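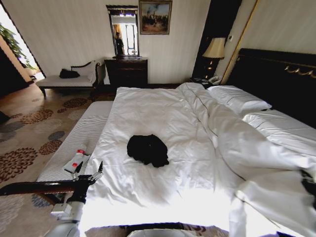 Subject: Re: Open day at Kolldale - program and practical questions

To all members of the Zostedness service robotics list,

Thank you for the replies received so far. Several of them raise the same points, and the organizing office at Lastavberg is answering these on the list so that everyone has the same information before registration closes. The message we refer to is quoted below.

The two-armed robot will work in a furnished guest bedroom on the second floor, under the same conditions as in the earlier trials. The tasks on the program are picking up small items left on furniture, clearing clothing from the bed, and straightening the duvet and pillows. Visitors should expect the work to be slow. Soft bedding remains the hardest part of the program, and a run may be stopped and started again during a session. We ask visitors to allow for this and to remain for the full session if they can.

In reply to the individual points:

Length of session. Each session lasts 45 minutes, including the introduction. The doors will be closed once the introduction has begun.

Standing area. Visitors will stand in the corridor and just inside the doorway, behind the floor tape. Please do not step onto the carpet beyond the tape while the arms are powered, even if the robot seems to be at rest.

Photography. Still photographs are permitted without flash. Video may be taken by prior arrangement with the Lastavberg office.

Data. The set collected during the Kolldale trials now holds 2,774 recorded attempts. A printed summary, listing failed attempts as well as completed ones, will be available at the registration desk. The recordings themselves cannot be handed out on the day. Requests for access should go through the Pongsiri data office, which handles them in the order received.

Registration. We have 103 names at present. Members who have registered and can no longer attend are asked to tell us, as there is a waiting list for the morning sessions. The afternoon sessions still have places.

Parking at Kolldale is limited, and the lower entrance will be closed to cars. The shuttle from the station will run from 8:30 a.m.

Organizing office, Lastavberg
for the Zostedness list

> Earlier message to the list:
>
> Our department would like to send a small group to the open day in February. Before we register, could the organizers confirm whether the robot will be shown in a real room or on a test bench? Most of us work on housekeeping tasks and have seen enough table-top demonstrations.
>
> We would also like to know how close visitors may stand, whether photographs are allowed, and whether any of the trial data will be shared - even a short summary would be useful to us.
>
> Two of our group will be coming by car. Is there parking on site?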